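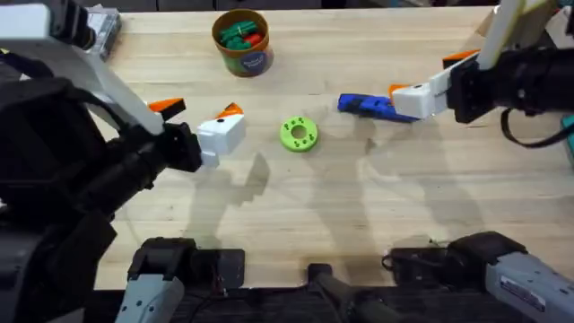 Stacking and Sorting Toys on a Shared Table
Project report, spring term
Stela Crăciun
May 23, 2021

1. Background

The course asked each of us to take one ordinary tabletop activity and write down how it is done, in enough detail that another student could set it up again. I picked sorting and putting away small play pieces. My group partner Dogbe had picked the same thing, so we shared the table and the pieces and wrote separate reports.

The early plan was to use a full set of blocks. We dropped that in April. With too many pieces on the table we spent most of each session picking things up off the floor, and our notes were mostly about that. The version in this report uses very few objects at a time.

2. Table and objects

The table has a pale wooden top with a faint grain. We used it bare. An earlier try with a cloth was a mistake - the cloth moved every time a piece was pulled sideways, and the start positions moved with it.

The main objects are a lime-green ring and a long blue piece. The ring is thick and flat with a round hole in the middle, and the top face has small round details set around the hole. It lies flat on its side without rolling. The blue piece is harder to place. It is longer than it is wide, so it can end up pointing in any direction, and we had to decide whether direction mattered. We decided it did not.

The third object is a round canister with an orange-brown rim and a printed label in green, blue and white. It stands at the back of the table, a little left of the middle. It marks the back of the work area and everything else is placed in front of it.

3. Procedure

Each round starts with the ring near the middle of the table and the blue piece to the right of it. The canister stays where it is. The round is done when the ring and the blue piece are both inside a marked area at the front. A piece that touches the line counts as inside.

We ran the rounds in blocks of 13, with a break of 5 minutes between blocks. In total we have notes on 131 rounds. Rounds where someone bumped the table were repeated and the first try was thrown out.

4. What we found

The ring was the easy piece. It can be taken by the outer edge or through the hole, and both ways worked. The outer edge was slower when the ring was close to the canister, so after the first block we kept more space between them.

The blue piece caused most of the trouble. Held near one end, it tended to swing, and the free end would touch the table before the rest of it. Holding it near the middle fixed this in most rounds. We should have written down where it was held from the beginning, but our sheet had no column for it until the second week.

Order made a difference too. Moving the blue piece first left a clear path for the ring. Moving the ring first often meant going around it afterward.

5. Problems with the notes

Dogbe and I used different words for the same thing. My "dropped" included any piece let go too early, and his only meant pieces that left the table. We went back and fixed the sheets, but two pages could not be sorted out and are left out of the totals.

6. Next steps

I would like to add a second ring and see if the order still matters. The marked area should also be smaller. It was big enough that almost any placement counted, so the results say little about accuracy.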